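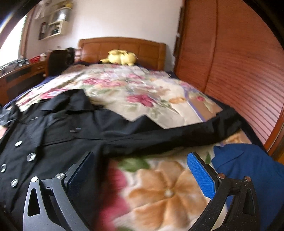 Black coat laid out flat on the bed. The two yellow plush toys stay by the headboard.

Folding a coat that does not want to be folded

The closet in the bedroom has one rod, 193 cm long. In September it has to hold work shirts, a suit, two dresses in covers and whatever is drying. It can't also hold the winter coats, and it couldn't last year either, when I tried it and the center bracket pulled 2 cm out of the wall. The bracket has been moved to a stud. The coats now go into a bin for the warm months and come out when the mornings in Riststead get cold enough, and then in January or so some of them go back in, as I always end up wearing one and ignoring the rest.

I have changed the folding method three times. These are notes on the current one, mostly so I can find them again. They apply to long and mid-length coats with a smooth shell and a lining. Wool is treated separately further down. Down jackets I don't fold at all.

The surface

I use the bed. The kitchen table is the right height but too narrow for a coat with the arms out, and the floor is hard on the knees and collects lint faster than I can remove it. The bed is low, so I stand at the foot and work toward the headboard, then walk around to the side for the sleeves.

The blanket matters more than I expected. A smooth coat on a smooth bedspread slides. Every time you pull one side straight, the other side follows. The thick floral blanket we have on the bed in the cold half of the year has enough grip to hold a coat where it is put. It also has a pale ground, and against cream you can see the outline of a black coat and tell whether the hem is straight. On the navy bedding underneath I once folded a black sleeve back on itself twice without noticing and found it in November with a crease across the elbow.

The blanket does shed slightly. I run a lint brush over the outside of the coat at the end, one direction only, collar to hem.

Preparation

Empty all the pockets, including the inside one. I list this first and still forget it. Last season's bin contained a parking stub, a lip balm and a hardware store receipt from Begay Street, and the lip balm had softened into the lining.

Check the fasteners. Snaps should be opened before folding. Zippers should be closed to the top, then lowered by a hand's width so the collar can spread. Buttons I close at the top and the bottom only, with the ones between left open. A fully buttoned coat traps a pocket of air at the chest which comes out later, under the lid, and takes the shape with it.

Clean the collar. Wiping is enough for a smooth shell: a cloth wrung out in lukewarm water with a little Conton wool wash, then a second cloth with plain water. The inside of the collar and the cuff edges are the parts that carry skin oil, and oil is what turns into a dull gray patch over the summer. Let it dry on a hanger overnight. I have put a coat away slightly damp at the collar and the smell took two weeks on the balcony to leave.

Laying it out

Lay the coat flat with the collar toward the headboard and smooth from the middle outward with the flat of the hand. Pressing down is not needed. The lining should be pulled straight first by reaching inside from the hem and tugging at the side seams, one after the other. If the lining is bunched, the shell will never sit flat on top of it, and it is tempting to blame the shell.

Open the collar and let it stand. A stiff collar that gets flattened at this point develops a fold along its lower third, and that fold is visible every time the coat is worn. The collar is the last part to be settled.

Spread one sleeve out fully, then the other. Each sleeve has a seam on the underside, and the sleeve is straight when that seam runs from the armpit to the cuff without a twist. I find the seam by pinching at both ends and pulling gently. The sleeve that crosses the blanket tends to raise a ridge in the middle, at the elbow, where the lining is longer than the shell. Push the extra lining down toward the cuff with two fingers inside.

The loose fold

My earlier method was the shop fold: sleeves straight back, sides in, hem up in thirds, sharp edges. It makes a neat rectangle that stacks well. It also makes five hard creases, and a synthetic shell keeps them. Steam took most of them out of my old coat and left two across the back, at the level of the shoulder blades.

The current method gives up on the rectangle. The coat is folded in large, soft turns with no edge pressed flat:

Bring the far sleeve across the chest so the cuff lands near the opposite hip. Don't smooth it down.

Put a rolled cotton towel across the middle of the back panel. A hand towel is enough for a short coat, a bath towel for a long one.

Lift the hem over the towel. The fold now has a radius the size of the towel and won't set as a line.

Fold the second sleeve under, with a loose roll at its end to keep the cuff open.

Turn the collar up and leave it standing on top of the bundle.

The result is a rounded mound with corners sticking out of it. It looks like a coat that was dropped. It takes up more space than the rectangle, by nearly half again, and it comes out of the bin in wearable condition, which was the requirement.

Without the towel the fold still works for short storage, a weekend or a move. I left it out when I repeated the steps for these notes and the bundle held its shape well enough to be lifted with both hands from below. Lifting it from the top undoes it.
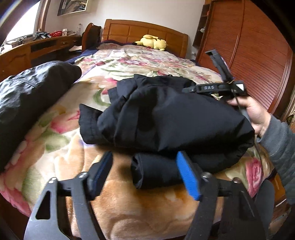

Order of the coats

If there is more than one coat, the second one waits at the side of the bed until the first is in the bin. Two dark coats next to each other are easy to confuse by the sleeve. I have folded the sleeve of one into the body of another, and I noticed only when lifting the bundle and feeling the resistance. A clear strip of blanket between them is sufficient.

The heaviest coat goes to the bottom. For me that is the long wool one, then the padded one, then anything with a smooth shell on top. Padding loses loft under weight and takes days to recover. The wool coat is dense enough not to care.

The bin

A 100-liter bin with a lid that clips. It takes three coats folded loosely, or four if one of them is a raincoat. I had a smaller one before, bought for the space under the bed, and the lid had to be knelt on, and this cancels every benefit of folding loosely.

Vacuum bags: no. I used the Budier type with the valve for one season. They compress well. The coat that came out had a grid of fine wrinkles over the entire surface, and the faux fur on a hood had been pushed in one direction and stayed there. They are fine for spare pillows.

Lining the bin with an old cotton sheet is worth the minute it takes. The sheet goes in first with the edges hanging over, the coats go in, the edges fold back across the top. The plastic walls otherwise catch on smooth fabric when the bundle is pushed down, and the coat arrives at the bottom twisted.

Moisture: I put in 1,000 g of silica gel, divided into cloth pouches and placed along the sides. This is more than required for a bin of that size. The bedroom has an outside wall behind the wardrobe, and the wall gets cold. The pouches are dried in the oven on low heat in spring and again when the bin is opened in fall. Mothballs I don't use. Cedar blocks I do, sanded once a year, but only on the wool side, as the oil can mark a smooth shell.

Wool

Wool tolerates the shop fold better than a synthetic shell does, and the creases hang out in a bathroom after a hot shower. I still use the towel at the main fold. Brush before folding, with the nap, and check under the collar and inside the pocket flaps. Moths start in those places and a hole there is easy to miss until it is a large one.

Coming out again

Open the bin a day before the coat is needed. Hang the coat on a wide hanger – a wire one will put points into the shoulders within an hour – and close every second button. Gravity does most of the work. For a smooth shell I follow with a steamer held a hand's width away, from the inside, against the lining. Steam on the outside of a shiny fabric leaves dull spots that catch the light at a certain angle. An iron is out of the question for mine; the label is gone, and I don't know the fiber content.

Things still open

The cuffs. They fold back inside the bundle whichever way I roll the sleeve, and one of them always comes out with a diagonal crease near the stitching. Tissue paper inside the last part of the sleeve helped on one coat and did nothing on the other. I may try a cardboard tube cut short.

Labels. The bin has a strip of masking tape on the lid with the contents in pencil. The contents change and the tape doesn't. At the moment it still lists a scarf I gave away in spring.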